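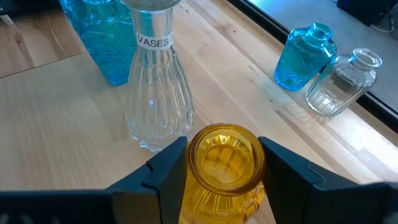 Ticket 2827: Praseo pendant lamp, one socket does not light after rewiring

Status: Solved
Opened by: Sheila Pickering
Product: Praseo three-light pendant, brass, old stock
Handled by: Vondalley Lamp Parts, repair desk

Message from customer, 9:40
Hello. I bought from you the rewiring kit 173 for my Praseo pendant. I changed all the wire and polished the brass. Two sockets are working well, the third stays dark. I tried three bulbs in it. The ceiling box is good, my old lamp worked there before.

Reply, 10:15
Dear Sheila, thank you for the clear message. Please switch off the breaker and take the lamp down. Remove the bulb and look at the small metal tab in the bottom of the socket. In old sockets it is often pressed too flat. Please also tell me if the white wires are all together under one connector.

Message from customer, 13:05
The tab looks the same as in the other two. White wires: I found only two of them under the connector, plus the one from the ceiling. The third was behind the canopy plate, not connected to anything.

Reply, 13:20
Then we have the reason. Please use the bigger connector from the kit, the bag with number 202. Twist all four wires together and pull each one softly to check it holds.

Message from customer, 16:50
All three are lighting now. The brass looks very nice in my hallway. Thank you for the patience.

Ticket closed 17:00.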